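Sim rules, the short list

Wednesday, February 27, 2019

Quick one, I have a bus at six. Godfrey Owino asked me again what the rules are for the sim setup on Wunel and I realised they live in three emails and my head. So. Writing them down. Corrections welcome, Natalia Magaña has already sent me two.

Scope first. Two arms, one table, simulation only. The real cell over at Ginmont has its own rules and they are stricter and they involve a big red button. Don't mix them up. I've seen someone copy a sim speed limit straight into the real config and it was a long afternoon for everyone.

Rule one. Reset means reset. Arms home, props home, random seed logged. Not "close enough to home". If you can't tell me the seed I can't rerun your episode and if I can't rerun it I'm throwing it out. We had 2,341 episodes from July and kept 1,465. Most of the rest were seeds. Painful.

Rule two. Look through the camera before you record anything. Every camera, every session, even if you only changed a gripper setting. Takes ten seconds. Check where the horizon is, check where the table edge is, compare to the last good one.

Rule three – units. Meters and radians, everywhere, in every file. Nava exports in millimeters by default and will do it again after each update. Check the box. Then check the box again.

Rule four, joint limits and speed limits stay ON in sim. Yes it's slower. Yes nothing can break. But a policy that learned to whip its elbow past the limit is going to try that on hardware one day, and then it's my problem. If you need them off to debug, put it in the log and don't save the episodes.

Rule five. Don't pretty up the world. Plain floor, plain background, until the task works. Godfrey wanted a kitchen. Godfrey can have a kitchen when the plain version passes 29 runs in a row, same settings, no hand-picking. I got that number from Jiscombe's old checklist and I have no idea where they got it, but it's been a decent bar so keep it.

Grid floor, gray table, the cream block and no arms in view: 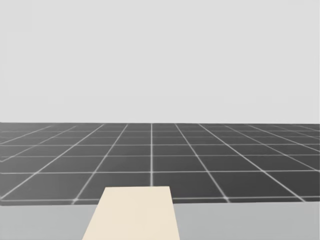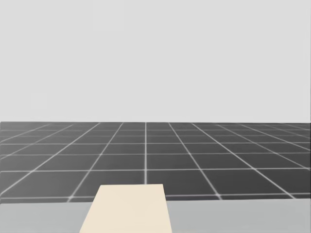

Rule six, which Natalia added and she's right. Name things so a stranger can find them. Task, date, seed, initials. No "final", no "final2", no "test_new_REAL". I am guilty of all of these, don't go looking.

Still arguing about collision checks between the two arms. I want a hard stop and a failed episode, Natalia wants a warning under a certain force, becuase otherwise handovers fail constantly. She has a point on handovers. For now hard stop for everything else and we'll talk Friday.

Also the log template moved. Same folder as the configs, one level up. If your copy doesn't have a line for friction values its the old one, bin it.

Ok bus.

This site uses cookies to remember your preferences. By continuing to browse you agree to our cookie policy. Accept | Manage settings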